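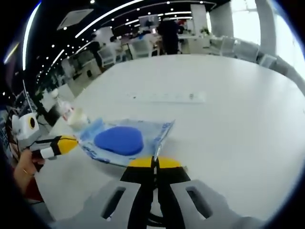
Posumton Hand-Held Gripper Pair — Demonstration Visits

The Posumton pair is a set of two hand-held grippers for recording two-handed tabletop tasks. One person works both grippers and does the task the way they would normally do it. The recording is then used to train a robot arm on the same task.

Most customers want to hold the grippers before they order, so we run demonstration visits at our Flurnudow office. You can book one on its own or as part of an order. There is no charge for the first visit.

What happens at a visit

A visit takes a morning or an afternoon. We start at the table with the grippers already connected. One of our staff runs through a short task with soft household goods, usually a sponge and a plastic bag, and then hands the grippers over. Every guest gets a turn. Groups are limited to 10 people so that turns are not rushed.

Soft items are a good first test. A sponge gives way when the fingers close on it, and a thin bag slides and bunches up. People who have only picked up blocks and cups tend to squeeze too hard at first and then ease off after a few tries.

After the hands-on part we sit down at a screen and play back what the group recorded. You will see your own takes, including the bad ones. We go over which takes we would keep and which we would throw out, and why. Bring questions about file handling if you have them — this is the best time to ask.

The visit is led by Tetteh Zakaria, who also writes the task sheets that ship with the pair. Skarphéðinn Þórarinsdóttir handles the playback session and any questions about fitting the data into a system you already have.

What you can try

We keep 16 task sheets on hand. The ones guests ask for most:

Sponge into bag, bag closed
Bottle upright, cap off, cap on
Cloth folded in half, then in half again
Plug into power strip and out again
Small parts sorted into two trays

You are welcome to bring your own items. Please keep them small enough to lift with one hand. No open liquids, blades, or glass. If you bring something under a nondisclosure agreement, tell us when you book and we will schedule you without other guests.

Notes from our open day, November 20, 2021

We had 39 guests through the office in four groups. Several things came up more than once, so they are answered in this section.

Hand size. The grip suits most adult hands. Guests with small hands found the trigger a long reach, and there is now a shorter trigger available as a spare part. Ask for the Ibrahim trigger when you order.

Rings and sleeves. Rings are fine. Loose sleeves should be pushed up, mainly so they do not catch on the cable.

Tired wrists. Holding both grippers level gets tiring sooner than people expect. We suggest changing operators after every set of takes, or resting both grippers on the table between takes. A folded towel works as a rest.

Cable. Two guests asked for a longer cable. The standard one is long enough to work seated or standing at a normal desk. An extension has been in stock since October.

Left and right. The two grippers are set up separately, and swapping them partway through a session will mix up your recordings. If you do swap by mistake, stop, swap back, and start a new take.

One group wanted to know if a bare table was needed. It is not. We run visits in an ordinary working office with desks and chairs nearby and people going about their day, and we do not clear the room first. Do keep the part of the table you are working on the same from take to take, though.

In the box

Two hand-held grippers
Cables for both
3 sets of replacement finger pads
Printed task sheets
Skosov recording software, one seat

The pair does not come with a computer or a robot arm. If you already own an arm, send us the maker and model and we will let you know if it has been tested with our recordings.

Booking

Write to the visits desk with the number of guests, two possible dates, and the tasks you want to try. We reply within two working days. Parking is behind the building and the entrance is on the same side. Sign in at the front counter and someone will come down to get you.

If you have to cancel, please let us know by noon the day before. Moving a visit to another date is free.

Loan pairs are available for customers who have completed a visit. The loan period is two weeks, and the price of the loan comes off your order if you buy.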